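Viscombe Shared Workshop — Members' Forum
Topic: Door-opening arm, progress and request for comment

unodik_build wrote:
Members are advised that the arm now approaches the cabinet door under its own control. The fingers are opened fully before the handle is reached. Of 14 attempts, nine ended with a secure hold. 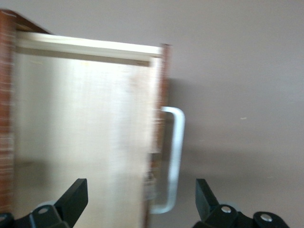 The remaining failures occurred at the closing stage. I propose to halve the approach speed and would welcome objections before April.

Wavel wrote:
I must object. Speed is a secondary matter. The wrist camera should be read only once the arm is at rest.

N. Nomura wrote:
I support the slower approach. Mr Wavel's method would add nearly two seconds to each attempt.

Wavel wrote:
Two seconds is acceptable — a bent handle is not.

unodik_build wrote:
Both settings will be tried and the results posted in this thread.

Comments (2)
Sakai: Kindly state which finger pads are fitted.
Nanami Nomura: Please log the failed attempts as well.

Contact the moderators | © Viscombe Shared Workshop | Back to top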